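Where Does a Computer Keep Your Stuff?

Hi, it's Rokeya again! Last Friday my nephew Kavinda asked me where his drawings go when he turns the computer off. Great question! They go to sleep on a hard drive, and I love hard drives, so get comfy.

A hard drive is a box that remembers things. Many of them have a shiny round plate inside called a platter. When the drive is working, the platter spins faster than any merry-go-round you've ever been on — lots of them go around thousands of times a minute!

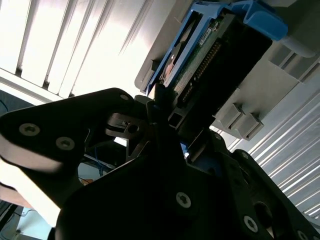 Now, a platter can't do much by itself. It needs a circuit board, and those are very often green (don't ask me to pick a favorite green thing, it's this or frogs). The board is a bit like a traffic officer. It tells the drive when to save something and when to go find it again. The little metal pins are where messages travel in and out. Gold is handy for that job because it doesn't rust.

Big computers that look after files for lots of people can have a whole stack of drives. Each one rides in its own tray, called a caddy. You slide the caddy in, and you use the handle to help pull it back out, a lot like a drawer in your dresser.

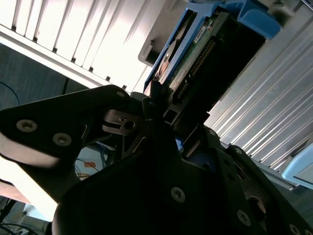 A hard drive in its blue caddy, with the green circuit board showing.

How much fits on one? Kavinda and I put 2,000 photos of his cat Lamby on an old drive, plus 22 songs, and there was still loads of room. He wants to try 200 more photos in August. Poor Lamby!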